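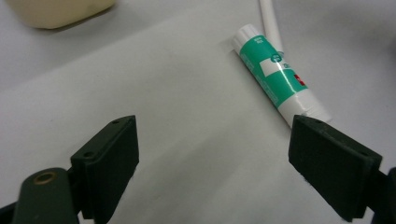

Subtitles for a film are stored as a plain text file, separate from the picture and the sound. Each line of dialogue has a number, a start time, an end time and the words. The two times hold the line between them, and both must move together when the line is moved. If only the start time is changed, the line stays on screen too long or vanishes before it can be read. The method below moves every line in the file at once and keeps each pair together.

It applies to .srt files. The menu names are those of Sistum, the editor I use, but any subtitle editor with a shift command and a two-point command will do.

## 1. Find out which fault you have

Play the film and stop at a clear line of speech near the beginning. Note how far the subtitle is from the voice. Do the same near the end.

| Near the beginning | Near the end | Fault |
|---|---|---|
| Early or late | Same amount | Fixed offset |
| Small error | Large error | Drift |
| Correct | Wrong after one particular point | Different cut |

Choose lines that start straight after a silence. Avoid songs and crowd noise, where the start of the speech is hard to place. Turn off any subtitle delay set in the player before measuring. Willska remembers the last delay used and applies it to the next film.

## 2. Fixed offset

1. Make a copy of the .srt file and work on the copy.
2. Open it and select all lines.
3. Choose *Timing > Shift*.
4. Enter the offset in milliseconds. If the subtitles appear 700 ms late, enter -700. If they are early, enter a positive number.
5. Save, reload in the player and check the same two places.

Lines that would start before zero are set to zero by Sistum without a warning. This normally affects only a distributor's credit.

## 3. Drift

Drift nearly always comes from a difference in frame rate. A film shot at 24 frames per second was often sped up to 25 for European television and disc. Subtitles made for that version run ahead when played with a 23.976 version, and the gap grows by more than two and a half minutes in each hour.

A shift cannot correct this. All the times must be multiplied by one factor, and in most cases a small offset remains as well. The two-point command works out both.

1. Select a line near the beginning and note its time in the file.
2. Note the time at which the line is spoken.
3. Repeat for a line near the end.
4. Choose *Timing > Two points* and enter the four times.

From my copy of *Sperling*:

| | In the file | Spoken |
|---|---|---|
| First point | 00:01:13.000 | 00:01:16.818 |
| Second point | 01:30:00.000 | 01:33:51.334 |

The factor is the spoken interval divided by the file interval:

 5554.516 / 5327.000 = 1.04271

This equals 25 / 23.976, which confirms the cause. The remaining offset is 0.700 seconds. If your factor is not close to a known ratio of frame rates, measure again – one of the two points was probably matched to the wrong line.

## 4. Different cut

Where the error appears suddenly, a passage has been added or removed. Find the first wrong line, select from there to the end of the file and shift as in section 2. Continue playing, as there may be more than one such place. The television version of *Sperling* needed 7 separate shifts, one for each advert break.

Work from the beginning towards the end. Each shift changes all the lines after it, so offsets measured in advance for later passages will no longer be valid.

## 5. Accented letters

If ü or ß shows as two odd characters, the file was saved in one encoding and read in another. Reopen it as Windows-1252, check that the names read correctly, and save as UTF-8. Do not correct the letters by hand.

## Changes to this page

- July: frame rate example replaced. Rüdiger Schmieder pointed out that the old one had the ratio upside down.
- Section 5 added after a question from Lieselotte Wendt.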